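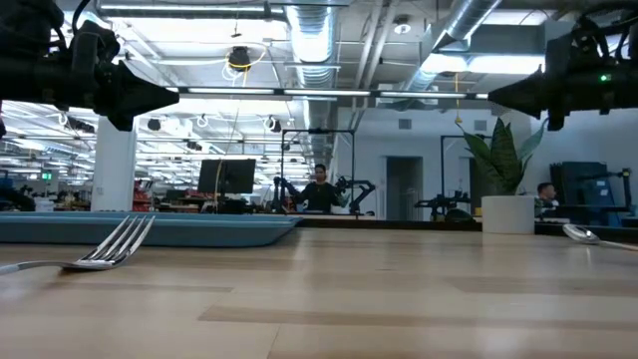
Someone replied to my last post asking whether magnesium is worth taking at all if you already eat plenty of nuts and greens. Great question, and I had to go and read up on it!

Short version: possibly you don't need it. A handful of pumpkin seeds gets you roughly 85 mg, and I eat them by the fistful.

I'm still finishing my tub of Skumano though. One capsule with tea, three evenings a week, and I love the routine of it.

I tried the Yensuk powder in March as well. Lovely lemon taste, but it clumps like mad, so stir it for ages.

Do check with your pharmacist if you're on other tablets (mine was brilliant, she went through the whole label with me).

Zinc next, probably Friday. Send me your questions!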